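机器人会收菜了吗？先别急着退洗碗机

上一期讲完扫地机之后，收到不少来信，问得最多的是同一件事：能做家务的机械臂到底什么时候能买。有读者转来Handmont的宣传页，上面写着“厨房里的第三只手”，底下一行小字说预计11月开放预订。我把那一页从头读到尾，没找到它能独立做完哪一件家务。页面上有切换自如的灯光，有人在沙发上喝茶，机械臂在远处，胳膊伸着，看不出在忙什么。

这种宣传看多了，人会变得多疑。我现在的习惯是，碰到“会做饭”“会收纳”这类说法，就去找最没意思的那一段：东西怎么拿起来，怎么放下去，放歪了谁来管。

收菜正好是这样一段。从市场回来，把茄子、胡萝卜、彩椒分一分，大的进篮子，小的进盒子，五岁的孩子可以边唱歌边做，做完还会来讨糖吃。对机器来说，麻烦一样不少。茄子表皮滑，圆的和长的抓法不同；小萝卜一碰就滚；大蒜有梗，从哪边夹都别扭。透明塑料盒更讨厌，盒壁会反光，隔着盒壁又能看见后面的东西，人一眼就明白哪里是边，摄像头未必明白。金属丝篮子也好不到哪里去，满是格子，手指伸进去要避开篮沿，出来的时候还得当心别把刚放好的东西带出来。

宣传片里很少拍这些。宣传片爱拍的是倒咖啡，杯子永远在同一个位置，壶也是。
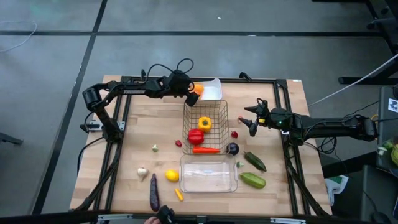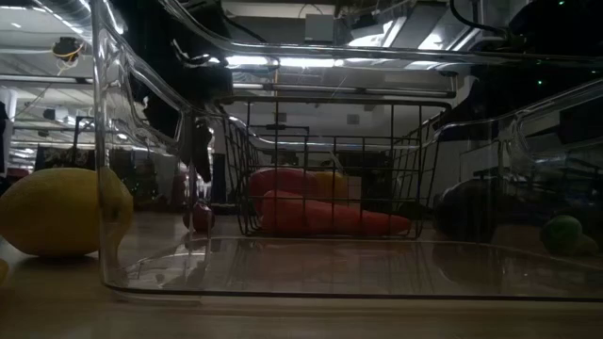
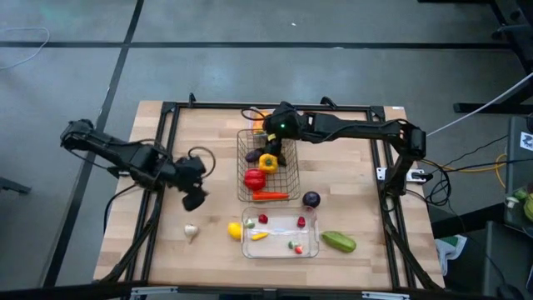
Uldis Rozīte读过这篇的草稿，回信说我太苛刻：两年前他连让机械臂稳稳夹住一只柠檬都觉得是奢望，如今大家已经在嫌它动作慢了，这本身就算进步。他还说，家务里真正难的部分从来是“乱”，桌上东西一多，互相挡着、挨着，能在这种桌面上干活的系统，比在空桌子上表演的要值钱得多。

后半句我同意。前半句我有保留。

先说“乱”。厨房桌面的乱是没有规矩的乱。今天是茄子和彩椒，明天是一袋拆了一半的挂面、一把湿淋淋的香菜，外加孩子搁在那里的橡皮。换一桌东西之后还剩多少本事，这才是我想看到的数字，可惜愿意公布的厂家不多。Lodamska在介绍材料里写，他们的系统累计完成过2252次抓放。我去信问了三个问题：其中有多少次是没有人插手的？失败的算不算在内？用过多少种不同的物件？对方只答了最后一个，说是200种，并且很客气地祝我工作顺利。

2252次听上去很多。一家三口每天择菜、收碗、叠衣服，几个星期也就攒到这个数了，而且没有人会为此发一份新闻稿。

再说“慢”。有读者来信说慢不要紧，夜里让它自己干就行，早上起来厨房是干净的。我也动过这个念头。可是慢的背后常常跟着另一件事，就是得有人看着。扫地机卡在椅子腿下面，顶多叫两声；一条能提起锅的胳膊卡住了，手里还举着东西，我是睡不踏实的。Fleltia的说明书倒是诚实，第一页就写明设备运行时须有成年人在场。既然我已经在场了，那几根胡萝卜我自己收了也就收了。

车间里的情形略好一些。老读者可能记得去年提过的Khan分拣线，那边的东西尺寸整齐，筐子固定，灯也不变，机械臂一班能处理1021件，工人负责挑出它拿不准的。这笔账算得过来，因为那里有班次，有量，有专门的人守着急停按钮。搬到家里，三样全没有。我家一个星期的菜加起来也凑不满两筐，还要给它腾出一张桌子。我家总共就一张像样的桌子，平时吃饭、写稿、包饺子都在上面。

价钱也得提一句。目前能问到的报价，光是租，每月就要2000，安装和上门调试另算，坏了之后多久能修好，合同里没写。这笔钱请人每周来家里帮两次忙，菜收得好，顺手还把灶台擦了，碰到不认识的东西会张口问一声放哪儿。

所以对那些来信，我的答复还是老样子：可以看热闹，可以替做研究的人高兴，订金先留在自己口袋里。等哪一家肯把一整桌菜从头收到尾，中间不剪，旁边的人也不伸手，菜由我来买，我一定专门写一期。

另外，上期说到的拖布支架，有读者指出型号写错了，已在网页版更正。关于洗碗机水垢的那几封信还没来得及回，下期一并答复。想继续争论机械臂的，请直接回复本邮件，写明是否愿意署名。

2024年5月6日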